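3.2 Collecting the demonstrations

The course project ran for one term, with 70 students enrolled. Each group picked one household task from a shared list, wrote a short plan for it, and then recorded it with a pair of hand-held grippers. No robot was used at this stage. The person doing the task holds one gripper in each hand and works only with the jaws, so that the recorded motion can later be tried on a two-arm setup.

The six tasks were chosen by the teaching staff. Four of them use rigid objects and were finished early by most groups. The other two, folding a towel and the bag task, involve thin material that changes shape whenever it is touched, and they took up most of the lab hours. We report mainly on the bag task, which was planned by the Vadden group and recorded under the supervision of Rostyslav Shevchuk.

In the bag task the person works at a table with a round wastebasket and a plastic bag holding small dark gray pieces (Figure 2). The starting position of the bag was left open in the plan. Some students put it behind the wastebasket and others beside it, and we kept both kinds of recording. Students were asked to bring both grippers over the table before the first contact and to stop and start over if a jaw closed on the rim by mistake. 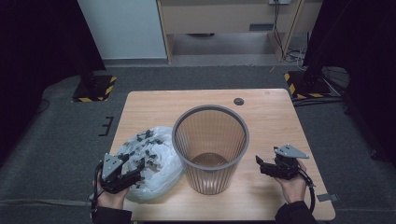 Figure 2. The bag task, with the bag to the left of the wastebasket and one gripper in each hand.

3.3 Sorting and labeling

The groups handed in 474 recordings in total. Each was watched by two students from a different group, who marked it as complete, partly complete, or unusable. Where the two marks differed, a third student decided. Labels were entered in Prastico, the course's own annotation tool, which keeps the notes next to the recording.

The most common note on the bag task was that the film slipped out of the jaws during the lift. Groups that gripped the bag lower down wrote this note less often, but their recordings were longer. We did not correct for this difference when the training set was put together.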